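Corn night is back on in Pusville

Tuesday, June 15, 2021

I wasn't going to write anything this week, but I've just come home from the Jalville Road hall with my arms full of borrowed dishes and good news, so here goes. The Pusville shared supper is back! First one on Friday week, doors at 5, and the theme is corn again because the corn people won the vote (again).

For anyone who moved here since the last one in December, it works like this. You bring a plate of something, you put it on the long table, and you eat everyone else's. Duygu Ateş is running the kitchen this time, and she's asked me to pass on that whole cobs are welcome and so is anything made out of them - fritters, chowder, that relish somebody brought in the ice cream tub. We had 157 people through the door last time and the relish was gone before I'd hung up my coat, so please, whoever you are, make a double batch.

The other bit of news is the crockery. Casow, the homewares shop next to the post office, is lending us mugs and plates for the night so we can skip the paper ones, and I'm thrilled about it. I've always thought tea tastes odd out of a paper cup, and soup is worse.
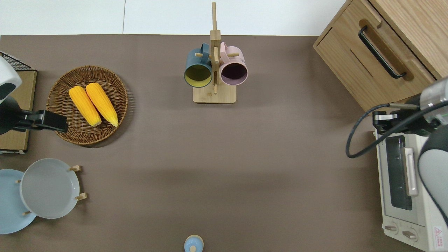
I'm a sucker for a mug tree, I'll admit. Mine at home has been on the bench so long that the kids think it came with the house. Duygu prefers hooks under a shelf and we had quite a long chat about it when we should have been sorting out the urn. She also wants the corn going out in baskets and wicker trays this year, with a tea towel underneath, and I reckon she's right. It's a much nicer colour against wicker than it ever was in those big steel trays.

If you've got a basket you can spare, drop it at the hall any afternoon before the supper, with your name on the bottom. I've still got 2 from December that no one has claimed, one of them quite a good one.

Entry is a gold coin, kids are free, and there's parking behind the old Damgaard building if you don't mind the gravel. We need more than 26 chairs carried over from the church beforehand, so if you have a ute, ring Duygu. Leftover cobs go home with whoever does the washing up.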